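Skanum grip-loss fault

The Skanum grip-loss fault is the name commonly given to a recurring failure in the Skanum two-finger gripper, a tool made by Okent for light assembly and bench handling. A gripper affected by the fault reports that it is holding an object when its fingers have closed on nothing, or have closed and let the object slip. The arm then carries on with its program. The fault was first described in detail at the Stircombe test shop, and its cause is still disputed.

Background

The Skanum has no sensor in its fingers. It judges a grip by the current drawn by its motor: if the current rises before the fingers reach their closed position, the controller records a hold. Okent's sales literature called this "grip confirmation," a generous term for a reading that cannot tell a part from a stiff joint. The same method is found in many low-cost grippers, and it works well enough when the parts are rigid and the mechanism is clean.

Discovery

In November a Stircombe technician, Genalyn Dumlao, noticed that a bench arm was placing parts into a tray that stayed partly empty. The log showed 3855 grip cycles, every one of them marked as a success. Dumlao compared the log with the tray counts and found 400 cycles in which no part had arrived. No alarm had been raised, and the arm's status light had stayed green the whole time.

Okent's first reply blamed the customer's lighting, a strange answer for a gripper that does not use a camera to confirm its hold. A second reply recommended a firmware update, numbered 2081, which raised the current threshold. False holds became less common after the update. Thin and soft parts, however, were now reported as missed when they had been picked up correctly, and several users went back to the older version.

Proposed causes

Okent maintains that the fault comes from worn finger pads and poor cleaning. Its service note asks users to wipe the fingers at the start of each shift and replace the pads on a fixed schedule. The note gives no measurements in support of this, and the pads are sold only by Okent.

Shirley Caron, an engineer who reviewed the Stircombe logs, argued that drag in the drive screw was the more likely source. In her account, a dry screw makes the motor work harder near the end of its travel, and the controller takes the extra current for an object. She ran 100 empty closures on a gripper with new pads and still recorded false holds. Okent objected that a single unit proved little. That is a fair point, but the company has not published a larger test of its own.

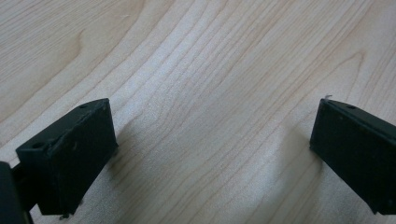
A third suggestion, made by the integrator Dai, is that the fault lies in the timing of the controller and that both earlier explanations describe things that merely make it worse. Dai has offered a paid software patch on this basis. Independent results for the patch are lacking.

Safety

No injury has been linked to the fault. Okent describes it as a "throughput issue," but this depends on what the arm is carrying and who is standing near it. A part dropped in mid-travel can land anywhere along the arm's path, and a controller that believes it still has the part will not slow down or stop. Caron's report advised against using motor current as the only check on a grip wherever people share the bench. Okent's current manual contains a similar warning in an appendix, although the chapter on setup still describes grip confirmation as sufficient for normal use.

Stircombe now weighs each tray at the end of a run and keeps the result separate from the gripper's log.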